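OK so I finally finished reading all the letters from the Bondham postcard swap and I need to talk about it – thread!

Quick background. Bondham is a mail circle. You sign up, you get matched with strangers, you write to them on actual paper. I joined in October thinking I'd send maybe a card a month. I have now sent 100. My wrist has opinions.

First thing I learned: people will tell a stranger the BEST stuff if you ask one small question. Not "how are you." Ask what's on their kitchen windowsill. Ask what the bus smells like. I got three pages back on a windowsill. Three pages!!

Veronika Kelemen writes to me in green ink and numbers every letter she has ever mailed to anyone. The last one I got was no. 852. I started numbering mine the same day and I'm so far behind it's funny.

Paper talk, for those who asked. Thin airmail paper is lovely but a fountain pen goes right through it. I use the cream Lallotden pad for long letters and plain index cards for everything else. Index cards are underrated! They fit in any envelope and you stop when you run out of card.

Also please save your wrapping paper. Glossy stuff makes great envelope liners, and the shiny side shows when you lift the flap – gets me every time.
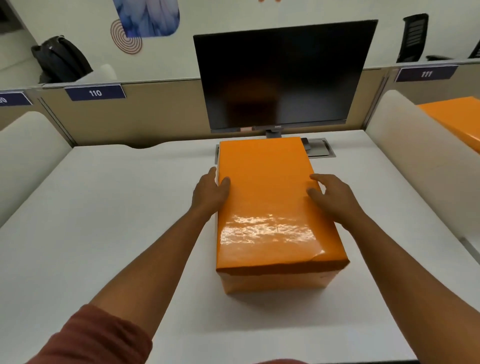
orange, my favorite color for mail

Stamps! Put on more small ones instead of one big one. Haziq Tuhumury once sent me an envelope with so many stamps there was hardly room for my address, and the carrier still got it here. I kept the whole thing.

Things I'd skip: wax seals on anything going overseas (mine arrived as crumbs), glitter (please, no), and apologizing for a late reply. Everybody is late. Just start with the news.

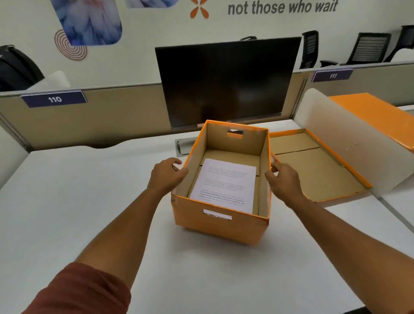
And write the date at the top, with the place. I went back through mine in order and it read like a little novel, with weather. Someone's tomatoes died in one letter and by the next she was on to beans, very upbeat about it.

Sign-ups for the next round are open through the end of July 2019. Beginners super welcome, messy handwriting too, mine is terrible

Reply with what's on your windowsill and I'll go first: a basil plant, two dead pens, and a rock from Rorkano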